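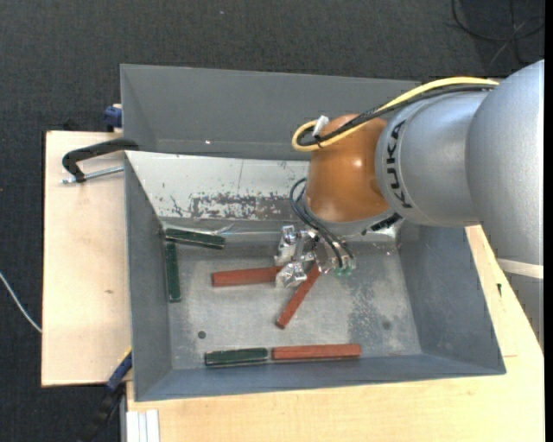 Birgit Bauerfeind has been waiting on a third season of "Sternbridge" as long as the rest of us, and she runs the writers' room. Call comes in at 8 a.m. her time, she's eating toast. The finale left Captain Patwary locked out of the station with the reactor codes, and fans have been building theories ever since, some of them color-coded. Dark green for the loyal crew, brick red for the traitors, three blocks of each, that's the theory I keep getting emailed. I run it past her. Long pause. "Three and three is very tidy," she says. "We're not a tidy show."

So is Patwary dead or not? "You saw a door close. That's all you saw." Okay then.

What she will talk about is the new structure. 12 episodes, up from 10, and the first one jumps back to 1991, before the station had a name. Florian Millet returns as the engineer, this time without the beard. "He cried a little when it came off. I may have too."

New faces: Piroska Sárközi joins as a salvage pilot who knows more than she shoud. Bauerfeind wrote the part after seeing her in a play, in a theater with terrible heating. "She had one scene, maybe four lines. I went home and threw out half an episode."

And the post-credits thing, the voice on the radio? Will we finally hear who it is? "Yes. Episode two. People think we'll drag it out to the end and we won't, I'm sick of keeping it." She has kept it from the cast too, mostly. Millet guessed on on the first try.

Filming wraps in April. No air date yet, she won't even give me a season of the year. Last question, does she have an ending in mind for the whole show? "I've got 17 pages of one. Locked in a drawer. My sister has the key."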